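Product Review: Skalden Clip Hanger for Socks and Small Items
Household Equipment Section, Duvent Consumer Review
Reviewed by Farzana Mridha

The Skalden is a small plastic hanger fitted with metal clips, intended for socks, handkerchiefs, infant clothing and other articles that are easily lost on a full-size drying rack. It is sold by Samarakoon in a single size. The Section purchased its samples at the regular retail price and received no support from the seller.

Evaluation took place over 11 weeks, beginning in August, in the laundry room of the Duvent office and in the homes of four staff members. During that time the hangers were used for ordinary household loads, with cotton and wool-blend socks making up most of the work.

Construction

The plastic body is light and has a smooth finish. One of our samples was dropped repeatedly on a tile floor and showed only minor scuffing. The clips are the stronger part of the product. They open with modest pressure, close firmly, and left no lasting marks on cotton. On fine wool they produced a slight crease at the cuff, which came out after one wearing.

The hook received less favorable comments. It is adequate for a closet rod, but on a thick rail it does not seat securely, and buyers with wide rails should plan on a separate hook. Miklós Boros, who conducted the home portion of the evaluation, reported that his hanger came down twice in the first week — both times while a heavy sock was being removed.

Use

Clips should be loaded from the center outward to keep the rail level. When one end is loaded first, the hanger tilts and the remaining clips become awkward to reach. The printed instructions do not mention this, and the Section has written to the seller to suggest an addition.
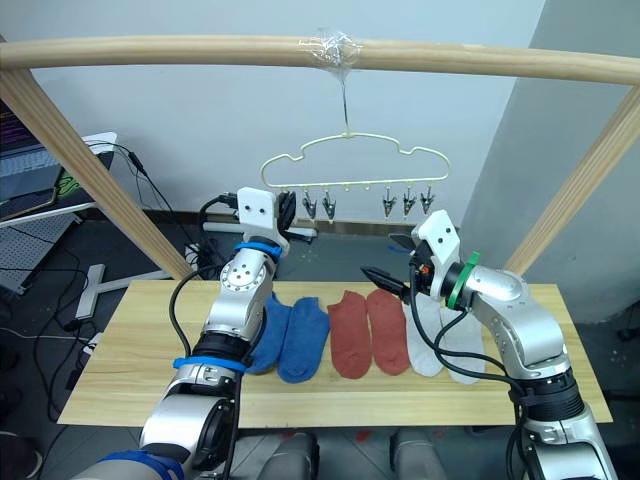 Sorting before hanging saves more time than any feature of the hanger itself. Socks should be matched on a flat surface directly beneath the rail, with all the cuffs facing the person doing the work. Three pairs laid side by side in blue, rust red and white, toes to the back, are easy to pick up in order. A hanger with five clips will not take all six socks at one clip each, so a household that prefers single hanging will need a second hanger or must clip one pair together. Pairs clipped together took noticeably longer to dry at the cuff.

Comparison

The Semusau folding rack, reviewed previously, holds far more laundry and remains our recommendation for families. It occupies floor space, however, and its bars are poorly suited to short socks.

Rating

Construction: good
Ease of use: good, once the loading order is learned
Hook: fair
Value: good

Recommended for single persons, couples and small laundry rooms — with the reservation noted above concerning thick rails.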